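Sunday, evening

I went today to the open day at Skevuvside with Misaki Hattori. We took the early bus and still we were not first; in the entrance hall they had already given out the badges up to 30. The company is called Jurix and their simulation group is called Edetov. I wrote both names on my hand so that I could spell them here.

Marjatta Kokkonen led our group. She speaks slowly, for which I was thankful. They build the room inside the computer first, with the tables, the walls and even the lamp in the ceiling, and the arms practice there. She put the table task on the big screen, two black arms over a white tray and a row of small gray pegs.
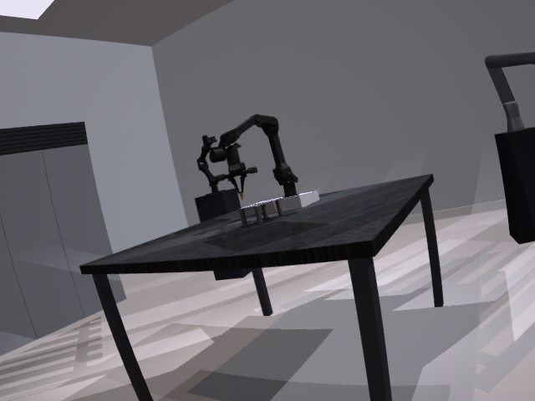 Why do they practice in a computer room before a real one? A mistake there breaks nothing, and the same try can be repeated all night without a person sitting beside it.

Marjatta said they had saved 3,269 tries since December. Misaki asked how many were good, and she laughed and said she would rather tell us after lunch. She did not tell us after lunch. The soup was good, and I spoke for five minutes with a man from Amarasinghe about bearings, a word I did not know in English before.

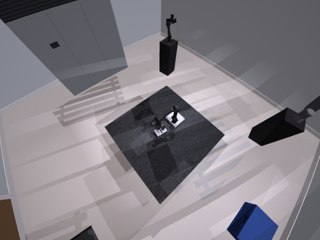
I am thinking tonight about my own small workshop and how badly I use the floor. Everything stands along the walls and I walk the whole day. I would like to try a dark mat in the middle, as in their room, with the two arms on their white bases standing so easy to see on it. My vise could go there. I must measure the door first, and ask Misaki for her long tape.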